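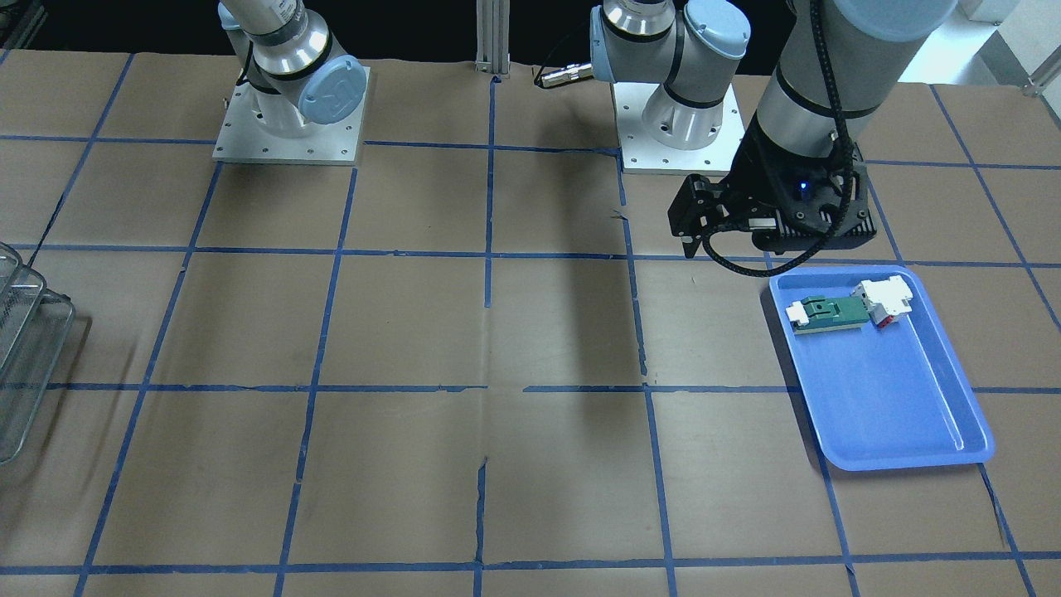
# Robot open day: your questions

We're so happy with how many of you have written in! The lab at Tremton opens its doors in October, and Igor Mikuš and I have pulled together the things people ask most. (Elmarie Mofokeng)

## What will I get to see?

Our two-arm table, up close. The arms are bolted side by side at the back, and the work happens on brown paper marked out in squares with blue tape. Small parts go in the blue tray, and the gripper comes down over them from above. It's a simple setup and I could watch it all afternoon.

## Why the tape?

It gives us squares to talk about. "Move the tray one square left" is much quicker than reaching for a ruler. Yes, the paper gets creased and scuffed. We change it when it gets bad.

## Do both arms move at once?

In some demos, yes! The first one uses only the left arm, so you can follow what it's doing. Yeshi Weldu runs the two-arm demo after that, and it's well worth staying for.

## Can I drive it?

You can. After each demo we take a few people up to the controls, with one of us beside you the whole time. Kids are welcome to try if they come with an adult.

## Will it ever drop things?

Oh, sure. Small, odd-shaped parts are hard to pick up, and we'd much prefer to show you real tries than a polished video. Ask Igor about the bad ones, he has plenty of stories.

## How long does a visit take?

Each demo runs 3 times during the day. Plan on about an hour if you want to see both and ask questions.

## Do I need a ticket?

Yes, it's free, but we have room for 300 people. Sign up at the Relteo front desk or reply to the open day email.

## Can I take pictures?

Please do! Just leave the flash off near the table, and stay behind the floor line while the arms are moving.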